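Belus Two DJ controller, reviewed

Remzi Aydoğan's last festival set was played on a Belus Two, so I bought one to see how it copes with smaller rooms. It cost me $362 from Dolavport and came with a power supply and one USB cable.

The jog wheels are firm and the pitch faders have a good long travel. I ran it for 62 minutes at a friend's birthday, mostly house at 120-something, and it didn't drop out.

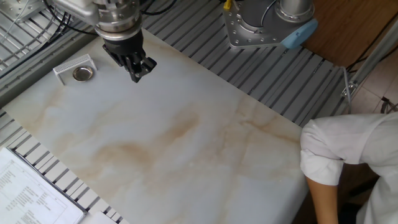
The headphone output is weak. With the room loud I had it at full and still struggled to cue the next track. The filter knobs are also too close together for my fingers.

Histis, the bundled software, took 20 minutes to analyse 68 tracks on my older laptop. Beat grids were fine on everything except the live drumming on Xolalpa's early records.
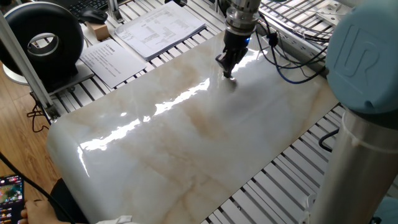 Marble-patterned slab on metal rollers

Colour-coded cue pads are easy to read in the dark, and the labelling is clear.

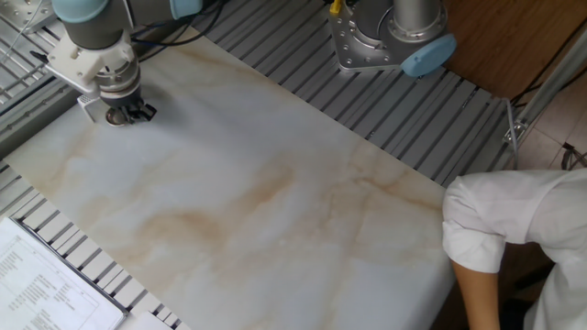 Glossy tabletop with tan and brown streaks

I'd buy it again at this price, but try the headphone output first.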